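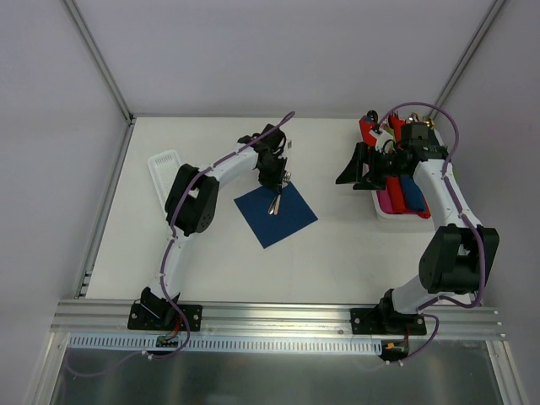 Cutlery rolls with two arms: our senior project so far

Student Builds > Arms and Grippers
Started by kravchuk_lab_rat
1935 views

kravchuk_lab_rat wrote:
Hi all! Long-time reader, first build thread. I'm on a senior project team at Kravchuk and we picked napkin-and-cutlery rolls as our task, the kind you get at a diner. Lay the napkin flat as a diamond, put the silverware on it, roll it up, drop it in the bin. My aunt does it by hand at a restaurant in under 16 seconds a roll and she was very smug when I told her how long the arms take (I'm not posting the number until it's better).

We're teaching it by teleoperation and training on the demos. We have 615 of them now! Girish Agarwal drove most of the good ones, and mine are the ones where you can tell somebody was learning. The demo day is in November and I'm having more fun with this than with anything else I've done in school.

Where we're stuck is the roll itself. The fork and the knife want to slide apart the second the fabric lifts, and then one side comes out fat and the other side is flat. Any ideas very welcome.
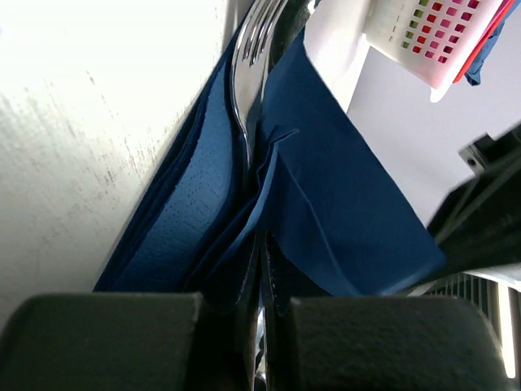

REPLIES

Travau_Tim wrote:
Love this. Cloth plus metal is a mean combination for a student team, good for you for going after it.

My first question is where you grab. If the gripper pinches a fork by the stem you have a nice stiff handle and the napkin just comes along for the ride. If you pinch only fabric you're at the mercy of the wrinkles. I'd go for the metal every time.

skendutier wrote:
Going to disagree with Tim. Grabbing the metal is fine for moving a finished roll to the bin. For making the roll it's a trap, the silverware turns inside your fingers and you can't see it happening. Fold the near corner over first, press down, THEN roll from the fold. We did towels at the Jurkdale meet with much cheaper grippers than yours and pressing was the whole trick.

Travau_Tim wrote:
Towels don't have a fork in them, though.

skendutier wrote:
Fair! But the wrinkles are the same wrinkles.

kravchuk_lab_rat wrote:
You two are giving me so much to try, thank you. Splitting it by stage makes sense to me, press for the roll and metal for the carry. Khalil Harb on our team has been saying something like this for weeks and will be unbearable now.

Does anybody hand the napkin from one arm to the other before laying it out? We go back and forth on whether it's worth the time.

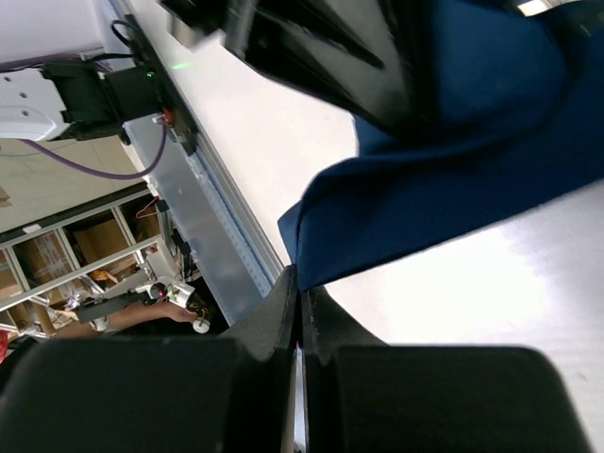
khalil_h wrote:
Khalil here, and yes, I will be unbearable. On the handover question, I'm for it. A napkin picked up by one arm hangs however it likes, and if you put it down like that you spend ages dragging corners around. With two arms you get a second chance at it. One gripper holds the cloth up high, the other comes in open underneath the lowest fold, and you have an easy spot to aim for because the fold dips right down toward the fingertips. I'd take that over dragging any day. Girish thinks it's slower and we have a bet on it.

skendutier wrote:
Put me down for Girish. Every handover is one more place to drop it, and your policy has to learn both the catch and the spread. How many of your 615 have a handover in them?

khalil_h wrote:
Not enough! That's the weak part of my argument. I want to record a fresh batch with nothing but handovers and train on those separately.

Travau_Tim wrote:
Do it, and vary where the napkin starts. Ours learned one corner of the table beautifully and was lost everywhere else.

kravchuk_lab_rat wrote:
OK, plan for this week: Khalil gets his handover batch, I try the press-first roll, and we run each one 12 times and post all of it, including the ugly ones. Skendutier, if you still have your notes on how hard you pressed the towels I would love to see them.

skendutier wrote:
They're on paper and my handwriting is awful, but I'll type them up tonight.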